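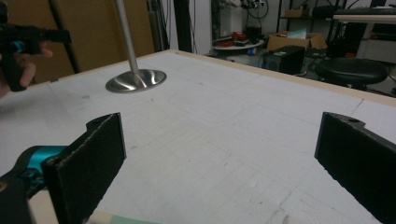 What Is a Food Hall?

A food hall is a big room with many small kitchens in it. Each kitchen is run by a different cook. You walk past the counters, pick what you want, pay there, and carry your tray to a shared table.

A restaurant has one menu. In a food hall, your sister can eat noodles while you eat a taco, and you still sit together.

The hall in Vindcombe used to be a bus garage. It has 71 counters and seats for up to 710 people. Soon-im Shin runs a dumpling counter there called Gallance. She rents her space by the month, and the hall washes the dishes for everyone. Sharing costs like that makes it cheaper to start a small food business.

Some counters stay for years. Others are "pop-ups," which means they open for a short time, maybe only for March, and then leave.

Words to know
Vendor: a person who sells something.
Stall: a small shop or counter inside a bigger place.

Read next
Why Do Diners Have Counters?
What Does a Baker Do at 3 a.m.?
How Ikberg Got Its Night Market

Comments (2)
Fiore's dad: We read this before lunch. She wants to know who wipes the tables.
mapleroom4: My class liked the part about the bus garage.

This site uses cookies. Ask a grown-up before you click Accept.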